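Zalteden, 17 June 2024

Sokent presents shallow metal trays for small workshops

The workshop supplier Sokent is adding a series of shallow sorting trays to its Hisness line. The trays are intended for people who keep small parts on the workbench and lose them often. The walls are sloped on all sides, so that small pieces slide to the flat floor and stay together. A raised back panel keeps them from falling behind the bench.

The series has 4 sizes and will be in the stores from August. The first delivery is 200 pieces. The tray can be fastened on the table with usual bar clamps, and a sheet of cardboard under it protects the wood.

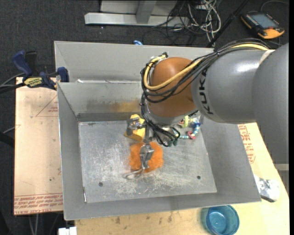

Cui, a repair shop which tested the trays for 12 weeks, remarked that the floor gets scratches quite soon, but that small brushes and wire pieces are now much easier to find.

Orders are accepted at the Sokent office in Zalteden.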